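Kitchen demos, part two: drawers and resets

July 2024

In the last post I covered the calibration of the leader arm. Since then I have moved on to recording demonstrations by remote control at the counter. The current batch is 52 episodes, each capped at 400 control steps. The Cotumetti logger writes joint positions and gripper width at 18 Hz, slow by most standards but enough for drawer work.

The drawer itself takes patience. Its contact forces do not come back to my hand, so I steer by the camera views alone.
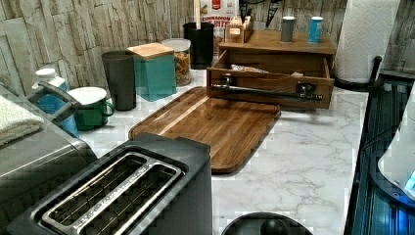 Resets and episode labels

Ute Schwerdtfeger pointed out that my labels mixed the task with the starting layout. They are now separate fields in Nyberg, and a replay can be filtered on either one. I discard an episode if I stop moving for more than 2 seconds, as the policy learns the pause.

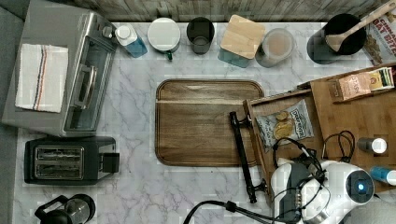

Teleoperation latency is still the item I would most like to fix. With the delay I get through Clendumura, I overshoot on the approach and correct late, and the correction ends up in the data. A long bar handle, like the black one beside the cutting board, forgives an error along its length and very little across it. I have lowered the velocity limit for the final approach and will record the next batch with that setting.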